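Packing rounded items in open cartons

Rounded and egg-shaped items are awkward to box. They touch the carton at a few small points, and those points take the whole load when the carton is stacked or dropped. The notes below apply to single-item cartons in corrugated cardboard, for storage or for the post.

Choose a carton 50 mm wider than the item at its widest point. That leaves 25 mm of padding on each side. A closer fit is acceptable for shelf storage, provided the item can be lifted out without force. Check the top rims of the walls before use. A torn rim is a cosmetic fault; a crushed corner is a structural one, and the carton should go to recycling.

Set the carton upright on a sheet of white paper or board and trial the fit before any padding goes in. The sheet protects the tabletop and can be reused until it marks the goods — speckles and smudges near one edge are no reason to throw it out if the carton stands on a clean part.

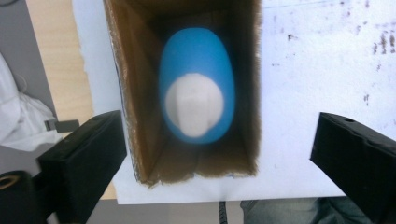 Trial fit: blue oval item in an upright carton, no lid flaps closed.

Glossy surfaces scuff against bare cardboard. Wrap them in one layer of tissue, then fill the gaps with crumpled kraft paper, working from the floor of the carton up. Fill the corners first. Keep the padding firm at the base and slightly looser at the top.

Close the flaps and tilt the carton 29 degrees or so by hand in each direction. If the contents shift, open it and add paper at the side that moved. Seal with 48 mm tape, extending it 6 cm down each end.

Store off concrete floors. Cardboard takes up moisture and loses stiffness, and the colour of the lower walls will darken first.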